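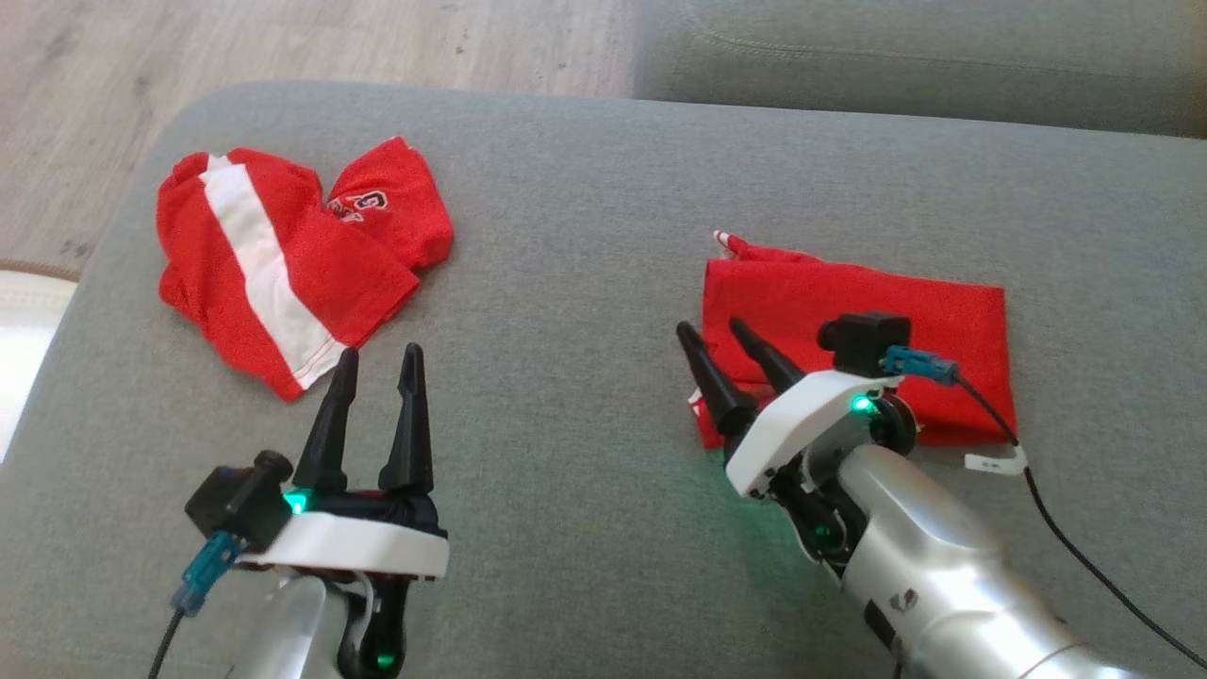 Skerach, April

`asylum-rulings` holds 1690 court rulings on asylum appeals, one JSON record per ruling. Party names are removed. Judges' names are kept.

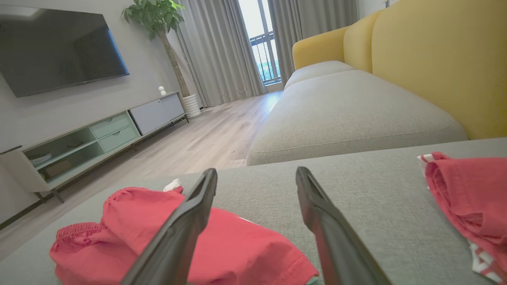 *Red garment, gripper open.*

## Fields

- `court`: short code, see `courts.csv`
- `outcome`: granted, denied, or remanded
- `stay`: true if removal was put on hold

Stays were coded by Afroza Talukder and checked by Arif Liyanage.

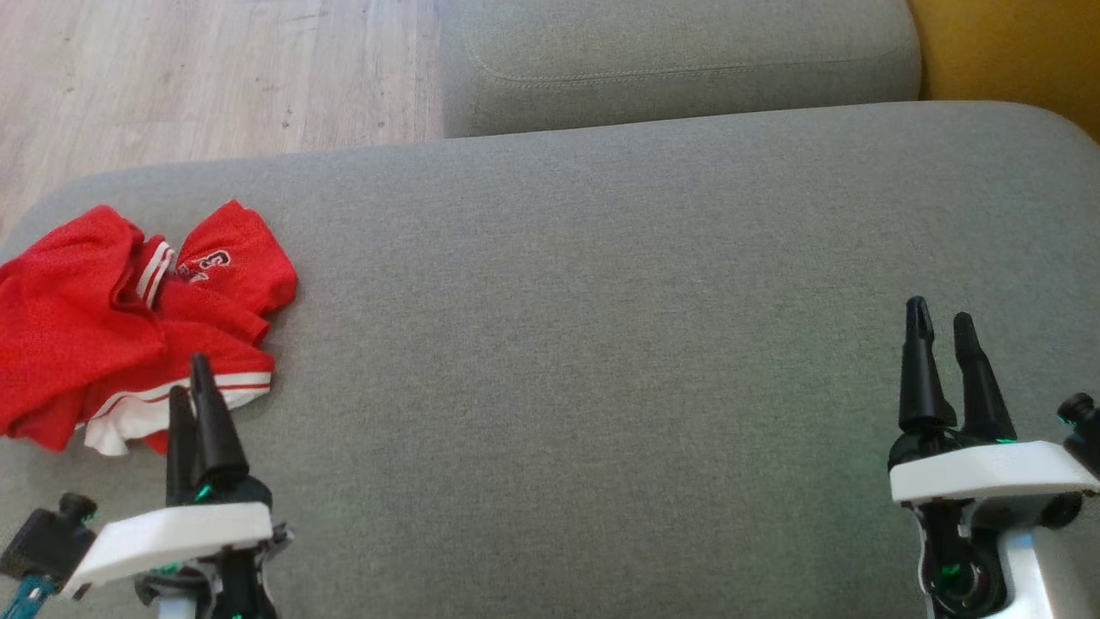 In 201 records `stay` is null and should not be read as false. Rulings under seal are left out.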